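首页 | 走访记 | 天气与灾害 | 地图 | 关于本站 | 订阅

山上看雨的人:普列夫贝格气象预警中心开放日走访

文/本站走访栏目
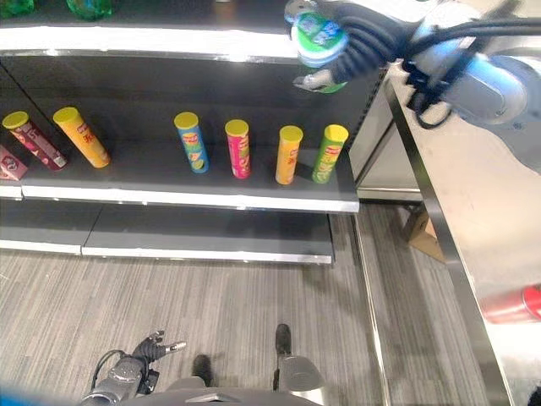 十一月去普列夫贝格(Plevberg),本身就是一个需要解释的决定。这个月份的山城只有两种天气,一种是正在下雨,一种是当地人坚持说“已经停了”的那种雨。预警中心每年偏偏挑这时候办开放日,海报上写着“欢迎全家参加,风雨无阻”。后四个字大概是负责预报的人亲自加上去的。

从车站到山上有一趟接驳车,上午九点发车。我八点五十到,车已经满了,只好站在过道里,和一位抱着折叠椅的老先生脸对脸地过了十几个弯。老先生说他年年都来,前年浓雾,去年大风,他都在。我问他最喜欢哪个环节,他想了想,说是中午的豌豆汤。

预警中心是一栋三层的灰楼,外加一座圆顶雷达塔。灰楼的入口贴着当天的天气预报:上午阵雨,下午阵雨转小雨,傍晚山口有强风。旁边一位家长指着这张纸对孩子说:“你看,这就是科学。”孩子抬头看了看正在往下滴水的屋檐,表情有所保留。

进门先领胸牌,再存包,然后每人发一只塑料鞋套。是一只。管发放的姑娘说另一只在二楼发,因为一楼的那箱快用完了。于是我们一队人一脚深一脚浅地上了楼梯,像一支刚打了败仗的部队。

值班大厅

二楼的值班大厅是整栋楼的心脏,讲解员就是这么说的,而且说了好几遍。大厅里常年有四个人同时值班:一个看雷达,一个看河道,一个看山坡,一个接电话。讲解员问大家猜哪个岗位最累,小朋友们都喊雷达,大人们都没吭声。答案是接电话的。每逢橙色预警发布,电话里最常见的问题是“我家后院算不算山区”,其次是“那我女儿的婚礼怎么办”。

值班员有一本厚厚的登记簿,专门记录这些来电。讲解员翻开念了几条,隐去了姓名。有人打来投诉预报说有暴雨结果没有,要求赔偿他提前收割的南瓜。有人打来投诉预报说没有暴雨结果也没有,但他觉得对方语气不够肯定。还有一位先生每次下雨都打来报告自家雨量筒的读数,精确到小数点后一位,十几年没有断过。值班员说这是他们最可靠的站点之一,坏处是他度假的时候,那片河谷就没有数据。

墙上的大屏幕当时显示的是河道水位图。各条支流用颜色标注,绿色正常,黄色关注,再往上是橙和红。我们参观的时候全是绿的,只有最下游的一条是黄的。人群立刻往前挤了挤。讲解员解释说那个传感器上周被一截树干撞歪了,一直报黄,维修队要等水退了才能下去修。有人问水什么时候退,讲解员说,传感器修好就知道了。

我很欣赏这个回答。

雷达塔

上雷达塔要另外排队,每批放二十来个人,楼梯窄,不许打伞。排队的地方恰好没有屋顶。我前面是一家四口,父亲一路都在给孩子们讲多普勒效应,用的是救护车的例子。讲到第三遍的时候,小儿子问他救护车为什么还没有来。

塔上其实看不到天线本身,它罩在那个白色圆球里,我们能看的是圆球下面的机房,一扇玻璃隔着几排机柜。机房里的工程师隔着玻璃朝我们点点头,继续吃他的三明治。讲解牌上说雷达每隔几分钟完成一次完整的扫描,最怕的是湿雪,湿雪糊在罩子上,信号就会衰减。牌子底下有一张手写的补充说明:“也怕乌鸦。”没有人来解释乌鸦的问题,我后来问了两位工作人员,一位笑了笑走开,另一位说这件事还在处理。

站在塔的外廊上,按说能望见整条河谷。当天望见的是一片均匀的灰白色,栏杆上装了一块铜质的全景指示盘,刻着每座山峰的名字和海拔。我们对着灰白色逐一辨认了一番。最高的那座刻着2,037米,旁边一位太太很认真地朝那个方向拍了照片。

三场讲座和一碗汤

上午安排了3场讲座,都在一楼的报告厅。第一场讲暖湿气流遇到山脊以后发生什么,讲得很好,主讲人拿一块湿毛巾和一台电风扇做示范,前两排的观众得到了十分直观的体验。第二场讲山洪预警的阈值。投影仪在关键的一页上坏了,于是主讲人用手臂比划曲线,从腰部比划到头顶,再踮起脚尖。这是我见过的最有感染力的降雨强度图,回家以后我还试着给朋友复述,没有成功。

第三场由设备供应商马鲁诺(Maruno)主讲,讲的是他们的新款山坡位移传感器。马鲁诺的人穿着统一的马甲,带了一张很长的宣传页和一盒印着公司名字的薄荷糖。讲座内容概括起来是:传感器很好,电池很耐用,埋在土里不用管。台下有一位戴毛线帽的女士举手,说她家坡上就埋了一个,去年被獾挖出来了。马鲁诺的人说这属于非典型情况。女士说在她们村属于典型情况。主持人看了看表,宣布午餐时间到了。

豌豆汤在院子里的帐篷下供应,消防队的人掌勺。汤确实好,稠得勺子能立住。老先生已经撑开折叠椅坐在离锅最近的位置上,朝我举了举碗。帐篷的一角积了水,隔一阵子就有人拿扫帚把往上一顶,水哗地从边上泻下来,正好落在排队买咖啡的人脚边。整个院子里站满了以预测降水为职业的人,愣是没有一个提前挪开。

沙袋比赛与模拟疏散

下午的重头戏是亚斯凯莱宁杯沙袋比赛。奖杯以赞助商亚斯凯莱宁(Jääskeläinen)命名,那是一家做防洪挡板的公司,主持人每次念到这个名字都要先停一停,深吸一口气,而且没有一次念得和上一次相同。公司派来的代表站在旁边,脸上是多年修炼出来的平静。

规则很简单:各队在规定时间内装沙袋、垒矮墙,然后放水,看谁的墙后面最干。全场备了800只沙袋。参赛的有消防队、中学队、合唱团,还有预警中心自己的一队。消防队垒得最快,中学队垒得最高,合唱团垒得最整齐,一边垒一边还分了声部。预警中心队花了很长时间讨论水会从哪边来。

放水以后,水从他们没有讨论到的那一边来了。

冠军是合唱团。领奖的时候她们唱了一首关于船的歌,有人说这不太合适,但气氛已经上来了,也就唱完了。

随后是模拟疏散。广播响起三声长音,我们这些参观者扮演山脚居民,按照路牌走到集合点。路牌是新做的,反光涂层,箭头清楚,走到第二个岔口时箭头指向了一道锁着的铁门。大家在门前安静地站了一会儿。一位工作人员一路小跑过来开锁,喘着气感谢我们帮他们发现了问题,还拿出本子记了下来。说句公道话,这正是演习的用处,我宁愿它在十一月的一个下午锁着,有人跑来开门,有人记下来。真到半夜下红色预警的时候,门前站的就不会是一群刚喝完汤的人了。

集合点上每人发一张问卷,问“您是否清楚本次疏散的路线”,选项有“清楚”“比较清楚”和“其他”。我在“其他”后面画了一道门。

佩穆姆

最后值得一提的是佩穆姆(Pemum),预警中心新推出的手机应用,当天在门厅设了体验台。据介绍,佩穆姆能根据你所在的位置推送降雨、大风和山洪提醒,还能让居民自己上传积水的情况。我当场装了一个。注册要填邮政编码、楼层、是否有地下室、地下室里有没有贵重物品。最后一项让我犹豫了一下,我填了“一台旧冰箱”。

界面做得清楚,预警颜色和大厅屏幕上的一致,文字也不啰嗦。比较让人头疼的是提示音。开发人员选了一段很逼真的雷声,体验台前十几个人的手机同时收到测试推送,门厅里顿时雷声滚滚,外面有人探头进来看了看天。负责体验台的小伙子说下一版会改,备选方案里有蛙鸣。

我问他平时推送准不准。他说河谷里准,山口差一些,山口的天气有它自己的想法。这话我后来在返程路上验证了。佩穆姆提示傍晚山口“微风”,而纸质预报写的是强风,接驳车在山口上左右晃了好几下,老先生的折叠椅从行李架上掉下来,砸在我的脚背上。纸质预报赢了。

给想去的人

开放日免费,胸牌要还,鞋套不用还。带孩子的建议先去雷达塔,午饭以后队伍会绕过半个院子。轮椅可以到值班大厅,上不了塔。停车场在坡下,地面松软,我看到两辆车被消防队推出来,推的人和推车时喊的号子都很专业。穿防水的鞋,第一排听讲座的话再穿一件防水的外套。

汤在下午一点以前就没有了。老先生说,要早点到。

读者留言

河谷第三弯:我就是门口那个说“你看,这就是科学”的家长。孩子回家以后自己做了个雨量筒,用的是我的醋瓶。

毛线帽:补充一下,獾的事情马鲁诺后来派人来看过了,重新埋深了一点。獾也挖深了一点。

女低音二部:那首歌是团里投票定的,船最后靠岸了,请听完歌词再评价。

路过:请问接驳车末班几点?去年我是走下来的。

本站回复 路过:今年是下午五点半,车站牌子上写的是五点,以司机为准。

北坡雨量筒:文中说我度假时没有数据,不准确。去年我请邻居代读了,只是他没有读小数点后一位。

联系我们 | 投稿须知 | 版权所有,转载请注明出处 | 返回顶部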